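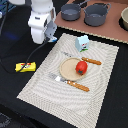 Fig. 3. Toy kitchen task, arm over the corner of the mat.

Okay, week 3, good habits at the bench! Before anybody presses start, I want you to trace the cable from the gripper with your eyes, all the way along. If it runs over or past anything on the table, stop and sort that out first.

Next, the props. Toy knives get the same rules as real ones (yes, really), so no handing them over while the arm is live. Keep your sleeves back and one hand by the stop button.

Write your setup in the log before the first run, please. Nawal Nasr has the Pridthorpe checklist if you've lost yours.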